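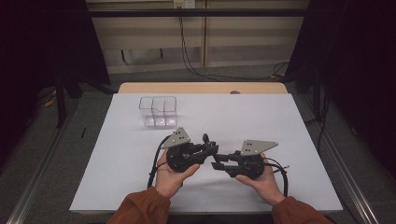
Gripper width reads wrong after the two halves come together: calibration or tracking?

Posted in: Software > Perception and state estimation

brundle_bit
Joined: March
So I've been fighting this for two evenings and I need other eyes on it. Setup is the handheld pair with the grey triangular plates on top, running the Fontes tracker into the Ikley logger. I hold one half in each hand over the white board and bring the jaws toward each other. All I want out of the software is one number, the gap between the fingertips.

When the halves are far apart the number is great. Close in, it falls apart. Tips nearly meeting and the log says 13 mm. Then I pull back out and it recovers like nothing happened! I already redid the hand-eye step and got the same thing.

Anybody seen this?

softlimits
Sounds like your plate-to-tip offset. If that transform is rotated even a little, the error changes as your wrists turn, and everybody turns their wrists when they bring their hands in. It has nothing to do with distance, you just happen to change both at once.

Try keeping the halves close and only tilting one of them. If the gap number moves, there you go.

kettle_and_pid
Gonna disagree with softlimits. My money is on the time stamps. The Fontes tracker publishes each body on its own topic and the Ikley logger pairs them by arrival order unless you tell it otherwise. You're probably subtracting a left pose from a right pose that's a frame or two stale. Look for match_by_stamp in the config, it's off by default (why??).

softlimits
He says it reads wrong with the tips nearly meeting. If he's holding still at that point, a stale pose is the same pose. Lag can't give you a steady error.

kettle_and_pid
IF he's holding still. Brundle, are you?

brundle_bit
Uh. Sort of? I come in slow and stop for a second. The number sits at 13 the whole time I'm stopped, so I guess that's a point for softlimits. I'll turn on match_by_stamp anyway because I didn't know it existed.

Here's the offset block from my config in case somebody spots something dumb:

left_plate_to_tip: loaded from left.yaml
right_plate_to_tip: mirror(left)
max_gap_ms: 20
smoothing: on

nullspace_nan
mirror(left) jumps out at me. Mirror across what? In the older Brundness scripts that helper flips the translation and leaves the rotation alone, so you end up with a right-hand transform that's fine in one pose and garbage in others. Did you ever calibrate the right half by itself?

brundle_bit
No... I figured they were the same part flipped over.

nullspace_nan
Same here, for an embarrassingly long time. Do a pivot calibration on each one: stick the tip in a dimple, swing the body around it, let the solver find the offset. I grab 600 poses per side. Pivot only gives you the tip position, so you still need to set the jaw direction separately, but for a plain tip-to-tip distance position is enough.

kettle_and_pid
600 is overkill, you want spread. 20 really different angles beats a pile of poses that all look alike.

nullspace_nan
Sure, but the logger is running anyway and I'm not sitting there picking poses by hand.

brundle_bit
OK, update. Did the pivot thing on both sides. I kept 283 poses for the right half after the solver threw out the bad ones. Left offset barely changed. The right one moved a lot, mostly sideways. With the new file the closed reading is down to 2 mm, and tilting one half (softlimits' test) hardly budges it.

I also tried match_by_stamp on and off. No difference standing still, but the curve is a lot smoother when I'm moving, so I'm leaving it on.

kettle_and_pid
I'll take my half a point.

softlimits
Turn off smoothing before you trust that 2 mm. The filter in Ikley holds the last value when it sees a jump, and I've had it hide a bad transform for me before. Also please don't go subtracting a constant to make it read zero. You'll bake it into every recording and then the planner inherits it.

brundle_bit
I was absolutely about to subtract a constant, lol. Will rerun with smoothing off and post both curves.

tinyjacobian
Can you put the right.yaml up too? I'm using mirror(left) with the Bundness fork and now I'm nervous.

brundle_bit
Don't copy my numbers, your plate might be mounted differently! But yeah, I'll attach it with the curves so you can see the format.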